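Home | News | Radio | Telly | Contact

Carnden breakfast duo back on air after phone-in row

I've had Dudemstead FM on in my kitchen for years, so I was properly chuffed to hear Judite Torres and Steinar Hedegaard back this morning, 5/24/23, after six days off the breakfast show.

If you missed it, the pair let a caller go on at length about the Carnden bus fares, and he named a local councillor in a way he really shouldn't have. The station had 517 complaints, almost 300 of them before lunch! Owners Schouten pulled the show and put music on instead – a lot of pan pipes, if you ask me.

Torres said sorry straight after the seven o'clock news. She kept it short and sounded like she meant it. Hedegaard said he "should have reached for the button sooner", and then they got on with the travel.
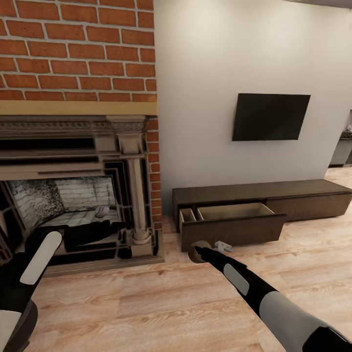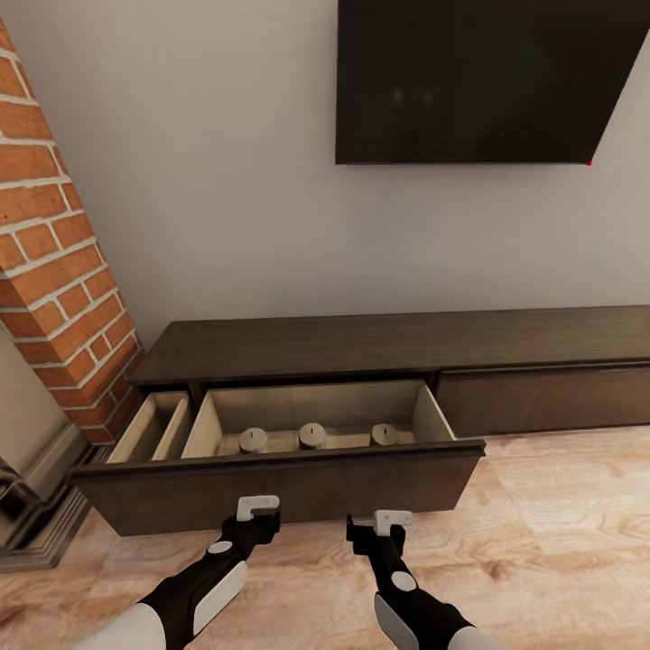
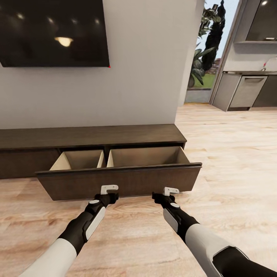

Fireplace, telly, telly again, and the room with the garden door
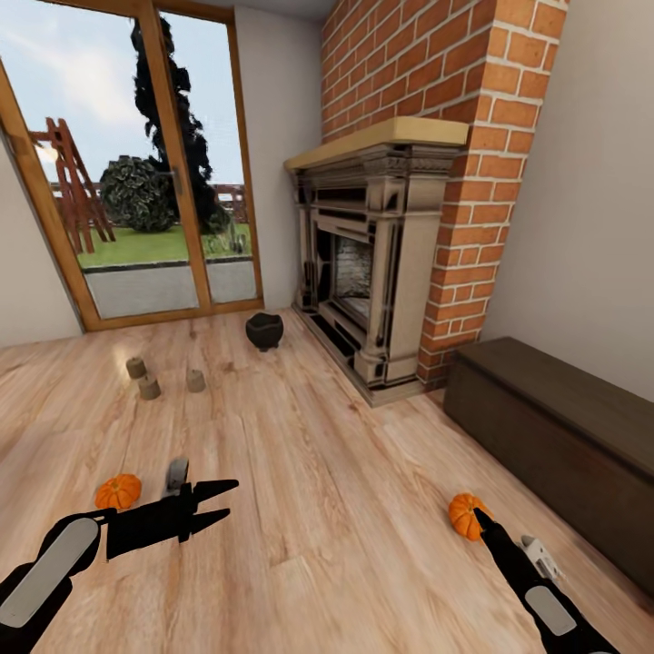
Calls will now go out on a 60-second delay, which seems long to me, but I can live with it. The late phone-in stays off until October while Schouten looks for a new producer. I'll miss it – it got me through a lot of ironing.

14 comments | 38 shares

Recent items
Varnari drops its Sunday jazz hour
Carnden hospital radio wants your old records
Who's reading the late news now?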